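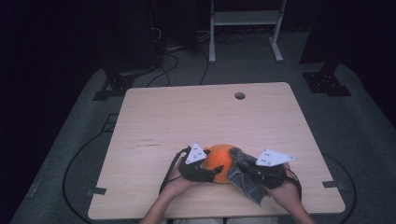 Both hands on the table.

Riku Yagi had been on the air for four hours when we sat down together, and he still had plenty to say. Anyone who listens to the breakfast program on Fulley Radio will not be surprised. He talked while he hung up his coat, he talked while he hunted for a second mug, and he was well into a story about his mother-in-law's rice before I had my notebook open.

We had met to discuss the show of 14th November, the one in which he told his listeners that he irons his wife's work shirts every Sunday night and would be happy to go on doing it until one of them is dead. It was a passing remark between two songs. By the end of the week the station had received 774 messages.

"I thought I'd said something about ironing," he told me. "I went home and had my supper. Then my producer called and said, Riku, have you looked at the inbox? And I hadn't, because I never do, I'm frightened of it."

Some of the messages were sweet. A fair number were not. One gentleman wrote that a husband who irons has given up his seat at the head of the table, and a woman from the far side of Kidville wrote four pages (he read me most of them, with great enjoyment) on how her own husband had never so much as folded a dish towel and was a better man for it.

"She was very polite," Yagi said. "She signed it 'with love.' I wrote back and asked what he does do, and he fixes everybody's gutters on the whole street. So there you are. They have their deal and we have ours."

His own deal goes back a long way. He and his wife, who has asked to be left out of his stories and mostly is not, married in June when he was between jobs and she was just starting at Biltex. She left the house at six. He was at home with nothing to do but the shirts, and he learned on the first one, badly, with a scorch mark on the collar that she wore to work anyway under a scarf.

"I found I liked it. I like the smell, I like having the radio on. When I got work again she said, well, you can stop now, and I said, no thank you, that's my hour."

I asked whether there was anything he would not do for her. He thought this over for longer than he had thought over anything else that morning.

"Spiders," he said. "And I don't do the taxes. I did the taxes one year and we got a letter."

He is 40 now and says he gives less advice than he used to. In his first years at the station he ran a late-night call-in hour about love and marriage, and he winces when it comes up. He was single at the time. People would call in with twenty years of trouble and he would sort them out in two minutes before the weather.

"I told a man to buy flowers. His wife had moved to her sister's, and I told him flowers! I still think about that man. I hope he called somebody else afterward."

These days, when a listener asks him who ought to cook and who ought to clean, he tends to ask what they had for dinner last night, and they go on from there. The Monday after the ironing remark he opened the phone lines on the subject for a full morning and, he says, barely had to speak. The caller he remembers best was a retired bus driver of 70, married since he was a very young man, who still brings his wife tea in bed and has never told his friends.

"I said, you know you've just told 4000 people? And he said, yes, but they don't listen to you, they like the other station."

Yagi laughed at this for some time – he has a big laugh, bigger than on the radio – and then noticed the clock. There was a meeting upstairs, and before that he wanted to stop at the dry cleaner across the road, who takes care of the one silk blouse he isn't allowed to touch.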